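ROB 230: Manipulation Lab
Handout 3: Comparing Grippers at the Sink

Read this before lab. Last term half the section read it during lab, one page at a time, while holding the e-stop in the other hand.

What we are comparing

You have two sets of fingers to try. The Wiltari set is stiff, with a hard flat pad and a narrow tip. The Nultico set is softer and gives a little when it closes, which makes it forgiving on curved dishes and vague on thin ones. Both bolt to the same gripper body with the same screws, and those screws are small, and they roll. Put a tray under the wrist before you change anything.

The arms, the controller and the teleop rig stay the same through the whole lab. If you change the fingers and also "just quickly" change the closing speed, you have learned something about neither. Write down the closing speed and the force limit at the top of your sheet and then leave them alone until Part C.

Why dishes

Blocks are easy. Every gripper ever sold can pick up a wooden block, and the brochure will have a photograph of it doing so. Dishes are shiny, thin at the edge, round where you want flat, and stacked on top of one another by people who had other things on their minds. A plate offers you a rim a few millimeters thick or an underside with nothing to hold. A spoon lying on steel offers you less than that.

The sink makes it worse. It has walls, so the fingers have to come in from above or at a slant, and the wrist runs out of room well before the fingers do. Steel reflects whatever is over it, including the gripper, and a depth camera will now and then report a second gripper living under the basin. Do not try to grasp with that one.

Plates, bowls and flatware at the counter, from the head and wrist cameras:
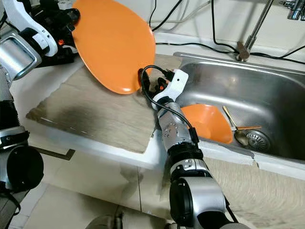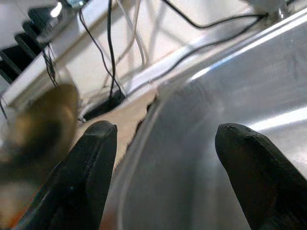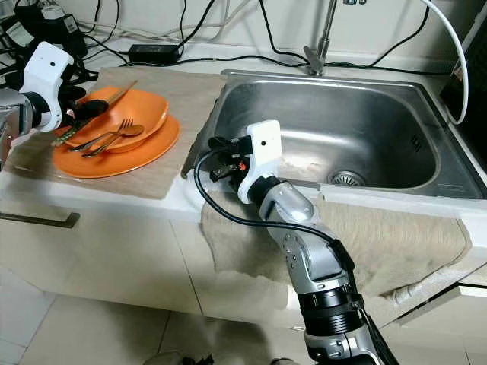
Which camera to believe

The head camera is good for planning. It tells you which dish to go for first, whether the other arm is in the way, and where you have put the bowl. It is poor at the last bit of the approach, when the gripper body sits squarely between the lens and the thing you are trying to grasp. Students tend to respond to this by leaning sideways in the chair. The head camera does not lean with you.

The wrist camera is the reverse. Up close it shows you the fingertips and whatever they are about to touch, and it has no idea where in the room it is. Depth is hard to judge in it, especially against bare metal, where there is no pattern to compare from one moment to the next. Bring the fingers in slowly, watch for the point where a highlight jumps, and treat that as a hint.

For Part A you will use both feeds. For Part B you will use the head feed only. For Part C you choose, and you have to defend the choice in writing, so "it was already on my screen" had better be dressed up a little.

Procedure

Part A. Fit the Wiltari fingers. Run 30 grasps, mixing plates, bowls and flatware in the order printed on the sheet. Reset the dishes by hand between grasps, with both arms parked. Parked means parked on the controller, with the light showing. It does not mean that the arm looks calm. Then fit the Nultico fingers and do the same 30.

Part B. Repeat the plate grasps from Part A with both sets of fingers, head feed only. Expect your numbers to drop. If they go up, check which window you were looking at.

Part C. Two-handed transfer. One arm lifts a plate clear, the other takes it and sets it down. You get 3 tries per set of fingers. You may change the closing speed here, once, and you must say what you changed it to and why.

How to score

Hold: the dish leaves the surface and stays in the fingers until you choose to let go.
Slip: the dish leaves the surface and then makes its own arrangements.
Miss: the fingers close on air, or on the sink.
Foul: anything that trips the force limit.

A dish that rotates in the fingers but does not fall is a hold. Put a small r next to it. We had a long argument over this two years ago and the small r is the peace treaty.

Score what happened and keep your feelings about it for the comments column. "Basically a hold" is a slip.

Things that go wrong every term

The cable at the wrist. It needs slack to let the wrist turn, and slack likes to find a faucet. Before the first grasp, turn the wrist through its whole range with the arm up high and watch the loop the entire time. If it catches, re-clip it and turn the wrist again.

The plate rim. With the stiff fingers, come in square to the rim or the plate will pivot around whichever tip touches first. With the soft ones you can be a little sloppy, and then you have to wait for the pads to settle before you lift. Most slips with the Nultico set come from lifting too soon.

Flatware. A spoon flat on the bottom of a basin is the hardest item on the list, and there is no shame in a row of misses. Going for the handle near its middle works better than going for the end. Pushing the spoon against a wall first is allowed if you mark it with a p.

The cover on the counter. It is there to save the dishes and the fingertips. It moves when you drag things over it, and once it has moved your taught positions are off by that much. Check it whenever you reset.

The Petek controller. It remembers the last force limit used, including the one from the group before you. Read the number on the screen out loud to your partner. This feels silly and has saved two wrists.

What to hand in

One score sheet per set of fingers, with the settings filled in at the top. One page of discussion. I want to know which fingers you would put on the Skurnville cell, where the arms will be clearing trays all day with a bored person watching, and that may lead you somewhere other than the set with the most holds. Think about what happens after a slip, how long a finger change takes, and how you would clean the pads.

Please do not open with "Grippers have become increasingly important in today's world." I have read it. I have read it from people sitting next to each other.

The lab is open Saturday for groups who need to rerun Part C. Bring your own tray for the screws, as ours are full of screws.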